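Why Is a Cardboard Box So Strong?

Hi! I'm Kolbrún Baldursdóttir, and I love boxes. I love them so much that when a parcel comes to my house in Dondcombe, I sometimes forget to look at what's inside (my cat thinks this is perfectly normal). So today we're going to talk about cardboard: what it's made of, why it doesn't squash, and how to turn a plain old box into a really good treasure box.

It's a paper sandwich

Find a cardboard box at home and ask if you can have a scrap of it. Now look at the scrap from the side, right along the thin edge. See the wiggles? Most moving boxes and parcel boxes are made of three sheets of paper. There's a flat one on top, a flat one on the bottom, and a wavy one squeezed between them, like the cheese in a very odd sandwich.

The wavy sheet has a great name. It's called the fluting. The flat sheets are called liners. The whole sandwich is called corrugated cardboard, and "corrugated" is just a long word for wrinkled.

So why go to the trouble of wrinkling it? Try this. Take one sheet of ordinary paper and lay it across two cups like a bridge. Put a coin on it. Flop! Now fold the same sheet back and forth into a fan, lay it across the cups again, and add your coin. I got 20 coins onto mine before my sleeve knocked the whole thing over, and I was so cross because I think it could have held more!

Each fold stands up a bit like a little wall, and little walls are hard to bend. Cardboard has rows and rows of them hiding inside.

Which way do the wiggles go?

Here's something I didn't know until I was a grown-up. Cardboard is stronger one way than the other. Bend your scrap along the wiggles and it folds easily. Bend it across them and it fights back.

Box makers usually turn the wiggles so they run up and down in the walls. That way every wall is full of tiny columns, and you can stack one box on top of another without the bottom one going crunch. (Please don't stand on one to check. I did. I now own a very flat box.)

The trouble with flaps

A box usually has 4 flaps at the top. They're brilliant when you want the box shut and a total pain when you want it open. You reach in for your marker and a flap bonks you on the wrist.

You can bend them back hard along the crease, but cardboard is springy and they often creep up again. Some people tape them down on the outside. Some people cut them off, but then you haven't got a lid anymore, and the top edge goes a bit floppy too. My own favorite is a clamp or a big clothespin. It holds the cardboard while you want it held, and then you take it off and the box is good as new.

Make your own treasure box

You'll need a cardboard box, some paint or wrapping paper, tape, and a clamp or two. Ask a grown-up before you use a spring clamp, as the strong ones can really pinch.

1. Empty the box and pull off any old labels. If a label sticks, leave it and paint over it. Mine still says Dirneo under the blue if you squint.

2. Tape the bottom. Run one long strip down the middle where the flaps meet, then a strip across each end.

3. Fold the top flaps back and clip one in place near a corner. An orange-handled clamp like the one on this gray box is easy to spot when you want it again.
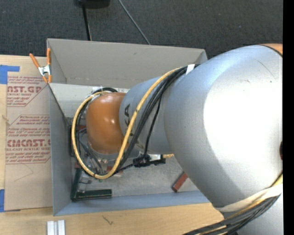 4. Paint the outside. Thin coats are best! Cardboard drinks up water, and soggy cardboard goes soft and bendy. Let each coat dry before you start the next one.

5. Put in your treasures. Long flat things go on the floor of the box first, and small things can go on top or in a little box of their own. I have one of those inside my big one, and inside that there's a smaller one, and yes, there's another one in there.

6. Write your name on it. Big letters. If you've got a brother like mine, very big letters.

What happens to old boxes?

When your box is finally worn out, flatten it and put it with the paper recycling. At the mill it gets mixed with water until it turns into a gray mush called pulp. The mush is spread out thin, squeezed, and dried into new paper, and some of that paper gets wrinkled up to be cardboard all over again.

Take the tape off first if you can, and keep greasy pizza lids out unless your town says they're okay. I'm off to finish painting mine now. The cat has been sitting in it since lunch, so I may have to start with the outside.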